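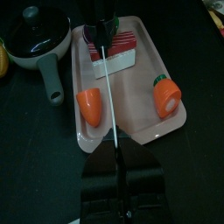 Haiyan Liang asked, after reading our January report, why we were still paying for toy vegetables when the grant says "household and shop-floor chores." She wanted to know when the arms would meet a real kitchen, and whether anyone on the project would put money on a date.

I would not put money on a date. The rest of this report explains my reluctance and sets out what Woller has paid for since January.

## Momari project, second progress report

Thursday, May 21, 2020

### Where the work stands

The chore we have spent most of this period on is clearing a tray. The things on it are toy food, the tray is a toy tray, and the table is plain and dark. A person would do the whole job while thinking about something else. We logged 1000 attempts under the new Cilard control software, and 56 of them ended with every item in its proper place and no help from us.

I have seen drafts of this report that gave a much better number. They counted a run as good if the gripper touched the right item first, or if a person only had to nudge the tray. I took those out. If someone has to stand there and nudge, the chore has not been handed over to a machine.

Hongjun Su disagrees with me on this and asked that it be noted. Hongjun's view is that single grasps have improved a good deal, and that a strict count of whole chores hides it. Both things can be true. Woller is funding chores, so the chore count goes first.

### What goes wrong

Most failures are dull. A gripper comes in at a poor angle and pushes an item over the rim. It closes on a smooth, rounded piece and the piece shoots out. One arm waits for the other, the other waits too, and the run times out. We have had very few dramatic crashes, and I mention it only because people ask. 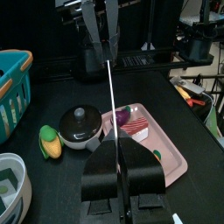
The waiting problem took up more of our time than anything else. Cilard's fix was to let one arm always go first. That stopped the standoffs, but it also made the second arm close to useless on small jobs, and I am not convinced we need 2 arms for a tray at all. I have asked for a straight comparison, one arm against two, before we spend more on it.

Speed is the other sore point. When a run does finish, it can take up to 20 minutes. I don't know a home or a store where that would be put up with.

### Shop floor

The restocking trial at Pietrzak has not started. The store's manager came to see a demonstration, was polite, and asked what would happen when a shopper moved a box halfway through. We had no good answer. I would sooner hold the trial back than run it after hours with every box lined up for us - we would learn very little from that.

### Money

Spending is inside the budget. We are under on travel and over on replacement finger pads, which wear out faster than the supplier told us they would. No extra funds are requested.

### Next period

- Run the comparison of one arm and two on the same tray chore.
- Keep the strict count, and list Hongjun's grasp figures beside it in a separate table.
- Try the chore with real dishes, starting with plastic ones.
- Settle with Pietrzak whether the trial goes ahead this year or is dropped.

On Haiyan's question about a real kitchen, I would ask Woller to wait for the plastic dishes. If the count doesn't climb well above 56 on the toys, I will recommend that the kitchen stage be cut and the money moved to work on grasping.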